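Open day at Hevero, Valdebenito site

Hevero opened its Valdebenito building to visitors for one afternoon, and I went along with the group from our evening class. There were 19 of us. The coach dropped us at the wrong gate, so we walked back along the service road and came in past the bicycle racks. Badges were handed out at the door and coats went on a rail in the corridor.

The firm makes housings and covers for other people's equipment. They don't sell anything under their own name, apart from a small range called Ilero, and most of what they turn out ends up inside a bigger product. Our guide was Yavuz Coşkun, who runs the assembly side. He has been there 13 years and gave us the history on the stairs, which was hard to follow over the noise of feet. The building was a furniture store before Hevero took it, and the goods lift dates from then.

The first stop was the sample room on the upper floor. It is a plain room with wooden tables, and finished units are put out on them for customers to look over before an order is signed off.
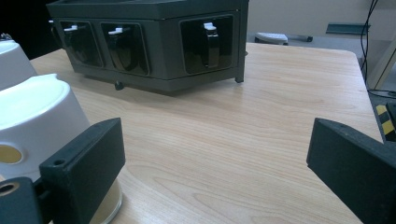
Page last changed: September 2026

The piece we spent most time with was the large dark grey one with three windows along the front. Each window has rounded corners, a glossy dark curved part inside it and a small white tab at the top. It stands on short feet, so there is a gap between the base and the table. Coşkun said it was part of a run of 146 and that the paperwork called it Nalilura, after the customer's project. He would not tell us what the customer does with it. Somebody asked twice.

He talked for a while about the spacing of the windows. The drawing had them evenly spaced to begin with, and the customer came back in March asking for the right-hand one to be moved further out. You can tell from the front, where there is a wider panel of grey before the last window. The change meant a new tool, and he said the new tool took longer to agree than it did to make.

Next came questions about colour. The grey looks different depending on where you stand, and a few people in our group thought it had green in it.

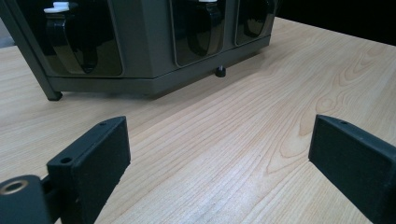 The firm keeps a set of reference plaques in a drawer for this reason, and every batch is checked against them under the same lamp. Coşkun passed three of the plaques round. I could not tell two of them apart. He said that most people can't, and that the one person on his team who always can is off sick more often than he would like.

From there we went down to the moulding hall. Ear plugs were given out at the door and we kept to the painted walkway. It was warm and there was a smell like a new shower curtain. We watched one press go through a few cycles and then moved on to the packing bay, where parts are wrapped in paper and boxed 75 to a carton. The small parts, that is. Larger units get a carton each with corner blocks.

Tea was in the canteen, with a tray of very good almond biscuits. I talked to a woman from the drawing office who said the feet cause more trouble than anything else on a unit. If one is slightly short the whole thing rocks, and customers notice that before they notice anything else. After that a few of us went back up to the sample room and got down to table height to look underneath.

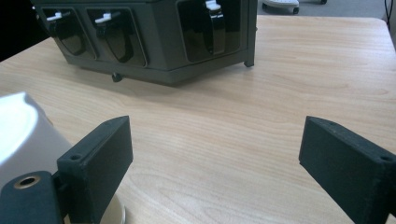 Getting there and practical notes

The bus from the station stops at the end of the service road. Use the second gate, the one by the bicycle racks. Flat shoes are required in the moulding hall and they do check. There is a lift, but it has to be asked for at the desk.

The tour is free and took a little under two hours with tea. Children under twelve can visit the sample room and canteen only. Bags have to be left in the corridor with the coats, and there are no lockers.

Hevero hopes to hold another open day next March. Places are booked through the front desk, and groups should send a list of names beforehand so the badges can be printed.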